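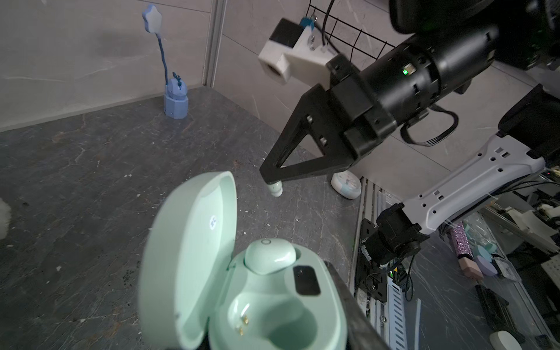

Écouteurs Flinari : le boîtier vert menthe arrive vendredi, stock limité

Vendredi 19 janvier 2018 – La rédaction

Ça se précise pour les Flinari. Les écouteurs sans fil de la petite marque Zullo seront en rayon ce vendredi chez Abbasi, les deux boutiques de la ville, centre et gare. Prix affiché : 89 euros. Pas de précommande, pas de réservation par téléphone. Premier arrivé, premier servi.

Une seule couleur pour commencer, le vert menthe, boîtier et écouteurs assortis. Le noir et le blanc viendront « plus tard dans l'année », sans plus de détail. On a relancé, pas de réponse à l'heure où on publie.

Côté quantités, c'est maigre : 100 pièces pour le lancement, à partager entre les deux magasins. La version de novembre, vendue seulement en ligne, était partie dans la journée. Le distributeur, Oltham, promet un réassort mais ne donne pas de date.

Le principe ne change pas. Deux écouteurs, un boîtier à couvercle rabattable qui sert aussi de chargeur, deux petits contacts dorés au fond de chaque logement. On pose l'écouteur, il charge. Autonomie annoncée par la marque : 21 heures en comptant les recharges du boîtier. A vérifier à l'usage, on n'a pas encore eu le temps de faire le test complet.

Attention quand même au rangement. Plusieurs acheteurs de novembre se plaignaient d'un écouteur mal enfoncé, donc pas chargé, et découvert à plat le lendemain matin dans le train. Le conseil d'Oltham : essuyer les contacts avec un chiffon sec une fois par semaine, et appuyer légèrement avant de refermer. Pas d'alcool, pas de coton-tige mouillé.

Autre point qui revenait souvent, la perte d'un seul écouteur. Cette fois la pièce sera vendue à l'unité, gauche ou droite, 19 euros, sur présentation du ticket de caisse. Il faudra la commander au comptoir, elle ne sera pas en rayon. Le boîtier seul, lui, n'est pas prévu au catalogue.

Garantie deux ans, comme d'habitude. Les embouts en silicone ne sont pas couverts. Trois tailles dans la boîte, plus un câble de charge court – très court, d'après ceux qui ont eu la première série. Pas de prise secteur fournie.

Les clients de novembre peuvent passer en magasin avec leur facture pour la mise à jour du boîtier, gratuite, comptez un quart d'heure d'attente. Prévoir plus le samedi.

Ouverture avancée à 9 h vendredi pour les deux boutiques, fermeture à 19 h comme dhabitude. Celle de la gare sera fermée dimanche pour inventaire. Paiement en plusieurs fois refusé sur ce modèle.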